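The old chapel at Lindlow

We drove over to Lindlow in June to see the chapel, which my husband had wanted to visit ever since he found his grandparents' names in the marriage book there. It is 15 miles from Estow, and the last part is a gravel road with a low bridge.

Elibariki Ogola met us at the side door at two o'clock and took us through. The walls are local fieldstone, laid by the families who farmed along the creek. The first roof was replaced after a fire, but the box pews are original and still have their numbers painted on the doors. Ours, or what we think was ours, is 34. The seats are narrow and very upright.

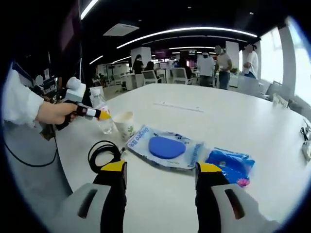 The gallery is reached by a steep stair at the back. Visitors go up one at a time. From the top you get a good look at the beams and the pegs that hold them together. The organ came later, a gift from the Godinho family, and the case is too tall for the spot, so the two end pipes had to be shortened. It still gets played at Easter and for weddings.

Outside, the burying ground slopes down toward the water. There are 313 marked graves. Orestis Tsakiris has been copying the inscriptions before the softer stones wear away, and a binder with his notes is kept on the shelf inside the porch. We found two of the names we were looking for and one we had never heard of.

Admission is free, and there is a box for the roof fund. Parking is on the grass across the road. We ate our sandwiches by the bridge and were back in Estow before six.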